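Search this site Enter keywords Go

Small Appliance and Food Storage Check -- Studio Kitchen, Odoi Building
Checked by: Jamie Haworth
Date: November 3, 2025
Previous check: June, by Nigel Marsden, who ticked every box in the same stroke of the pen

1. Plug and lead undamaged: YES
Comment: Asset sticker 133 has come off again. I have written the number on the lead in marker pen and will hear no complaints about it.

2. Interior empty for inspection: YES
Comment: Nothing on the back wall or in the door. A personal first for this building.

3. Warning label in place: YES
Comment: Yellow, along the top edge. The print is small enough to discourage most people from being warned.

4. Vent inside clear: YES
Comment: Keep it that way. In June it had a yoghurt in front of it. 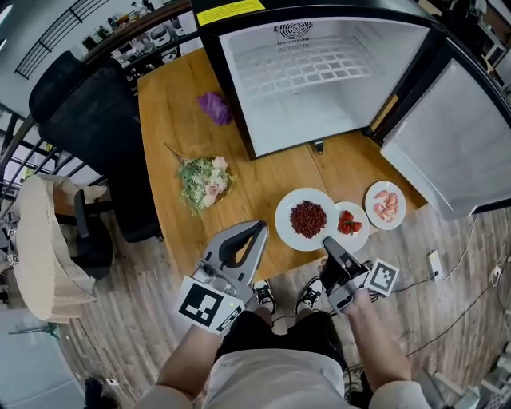 Item 4: mini fridge, door open, vent at top of back wall.

5. Door swing clear of walkway: NO
Comment: Opened fully, the door goes past the end of the table and hangs over the floor at a height chosen by somebody with no hips. Move the fridge in from the end.

6. Food kept apart by type: PARTLY
Comment: Beans, strawberries and shrimp each have a plate, so credit where due. The strawberry plate overlaps the bean plate. Purple cabbage has no plate at all.

7. Non-food items off the food table: NO
Comment: Flowers. Very nice roses, wrong table. Leanne Fothergill has been asked to find them a vase and a different postcode.

8. Fridge thermometer supplied: NO
Comment: On order from Plavatance for 14 days now.

Result: pass with actions on 5, 6, 7 and 8. Catarina Sequeira to sign off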